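# Orden en la mesa blanca: informe del trabajo de curso

**Alumno:** Kwan-ho Hsueh
**Asignatura:** Organización de espacios pequeños
**Entrega:** julio de 2023

## 1. Planteamiento

El proyecto Herkinano nació en mayo con una ambición desmedida: que una mesa compartida siguiera pareciendo una mesa a media tarde. El enunciado pedía elegir un mueble, un organizador y un recipiente, y justificar la elección sin usar la palabra «minimalista». He cumplido lo segundo.

## 2. Mobiliario

El tablero es blanco, rectangular y de esquinas redondeadas, sobre estructura metálica también blanca. Los pies planos en forma de T son estables y castigan con puntualidad al que pasa descalzo. Atrás, junto a la pared, va el organizador de malla negra con dos baldas de madera clara. Mi propuesta inicial, bautizada Fisstead, tenía 5 niveles y mi tutor la describió como «un edificio». Se quedó en el cuaderno.

## 3. La fruta

Para la parte práctica se usó una cesta amarilla de plástico. El color se discutió más de lo razonable; yo defendía el gris, que disimula mejor. El amarillo ganó la votación por 4 votos a uno, el mío.

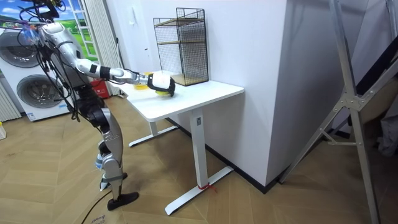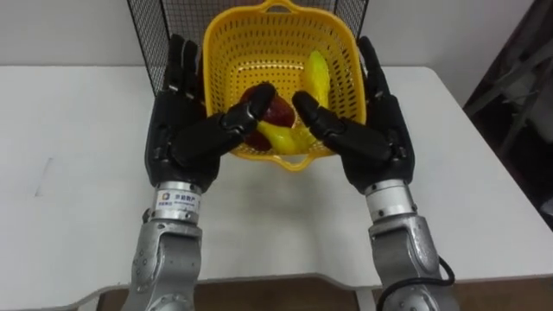 *Figuras 1 y 2. La mesa blanca; en la segunda, la cesta amarilla con la manzana.*

## 4. Discusión

Una cesta pequeña tiene una virtud pedagógica: se llena enseguida y obliga a decidir. Una grande lo admite todo, incluidas las llaves, y a los 40 minutos ya es un cajón sin tapa. La manzana roja sobre amarillo se localiza a la primera, cosa que mi gris no habría logrado. Lo dejo por escrito porque me lo han pedido.

La malla del organizador deja ver lo que hay detrás, para bien y para mal. Las baldas sirven mientras nadie las considere un sitio provisional.

## 5. Pendiente

- Medir el fondo de las baldas (esta vez con cinta métrica).
- Decidir dónde va la fruta cuando alguien quiera trabajar en la mesa.
- Devolver el manual Kan a la biblioteca.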